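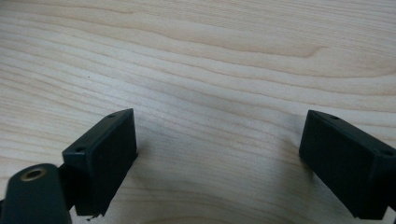

Wuroler is a dog training school in Iston. We teach puppies, young dogs and grown dogs, and we teach the people who live with them. The school was started by Reto Berchtold, who still runs most of the classes himself. A first visit takes place in the office, where we go through the dog's history, feeding and daily routine. We sit at a light wooden table with a wavy grain for this, and your dog can settle on the floor beside you while we talk. Please bring vaccination papers and any notes from your vet.

Home | About Us | Classes | Boarding | Prices | Contact

Search this site Enter keywords Go

How we started

Reto grew up with farm dogs and later worked in a boarding kennel owned by the Wyss family. Many of the dogs that came in could not walk on a leash or be left alone in a room. Their owners asked him for help at pickup time, usually in the parking lot, and after a while he began giving lessons on his days off. The lessons became Wuroler. The first group met in a rented field with a gate that had to be tied shut with rope.

We moved to the present site in May, a few years later. It has a fenced field, an indoor hall for bad weather and the office. The field is 200 feet long, enough room to practice recall at a proper distance. Dogs that are nervous around others can use the side entrance — ask for it when you book.

What we teach

Puppy class covers handling, house manners, coming when called and being calm near other dogs. Basic class adds loose-leash walking, stay, and waiting at doors. We also give private lessons for barking, pulling, guarding food and trouble with visitors. Some of these can be held at your home if you live near Iston.

We train with food, toys and praise. We do not use shock collars or prong collars, and we ask that you leave them at home. If a dog needs a slower pace, it gets one, and it can repeat the class at half price.

Class size and ages

Puppies can start at 9 weeks. We take no more than six dogs in a group, with 2 trainers on the field. Grown dogs can start at any age. The whole family is welcome, but one adult should do the handling during the lesson so the dog gets the same signals every time.

Sterkix

Sterkix is our scent work club. It began as a winter activity for dogs that had finished basic class and has become the part of the school with the longest waiting list. Dogs learn to find a scented cloth indoors, then outdoors, then in boxes and parked cars. Older dogs and dogs with stiff joints do well at it. Membership is $100 a year and includes use of the hall on club evenings.

Boarding

We board a small number of dogs, all of them current or former students. They sleep in the house. Holidays fill up early, so call well ahead — we do not take bookings by text message.

Page last updated Sep 25, 2021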